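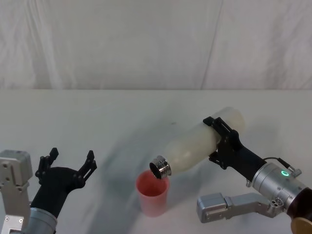 **First hut trip on skis, how do I pack for two nights at Rosley?**

Posted by Zhiqiang Han

So excited, we finally got a spot at the Rosley hut in February! Two nights, four of us, skinning in from the Fellalberg trailhead. I've done plenty of day tours but never carried sleeping stuff. My pack is a 32 liter and my friends say that's too small. Also, do I need to carry all my water for the weekend, or can you melt snow up there? The booking page only says "kitchen provided." I'd love to hear from anyone who has been!
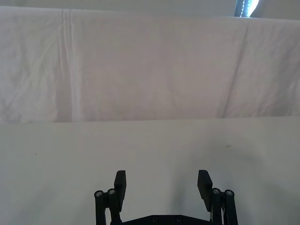
Trellura side or Fellalberg side, it's the same hut and you'll have a blast. 32 liters is fine if you don't bring your whole closet. Bring slippers!!

— Li

Thanks Li! I should have said we're all on touring gear with skins, no snowshoes. The climb looks like 785 meters on my map, and I'm slow with a heavy pack.

— Zhiqiang Han

Posted by Mingxuan Liao

Oh, you picked a great one. I've been up there a bunch of times and I still grin when the roof comes into view.

**Water.** You melt snow, on the wood stove, in the big pots. Start a pot as soon as you get in, and leave a little water in the bottom so it doesn't scorch. For the climb I take one liter and an insulated bottle of tea.

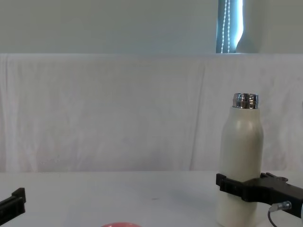 Hose bladders freeze on me every single time (the bite valve goes first), so mine stays home from December on. Get your snow from uphill of the hut, well away from the outhouse and the dog spot.

**Pack.** I use a 40, but 32 works if you split the food up. There are mattresses and blankets, so a liner or a light summer bag is plenty. One spare base layer, one dry pair of socks per night, a puffy, headlamp, earplugs. Beacon, shovel and probe too, of course, and check the avalanche forecast the morning you leave!

**Pace.** Start early and go slow. The last 300 meters are the steep bit, and the kick turns are much nicer in daylight. Have so much fun, and tell us how the snow was! 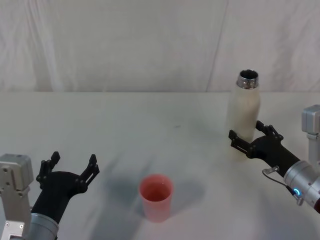
*Page last changed: Mon 24 January*

Posted by Li

One more thing, the stove door sticks. Lift the handle and then pull. And bring cash for the firewood box, there's no signal for paying by phone.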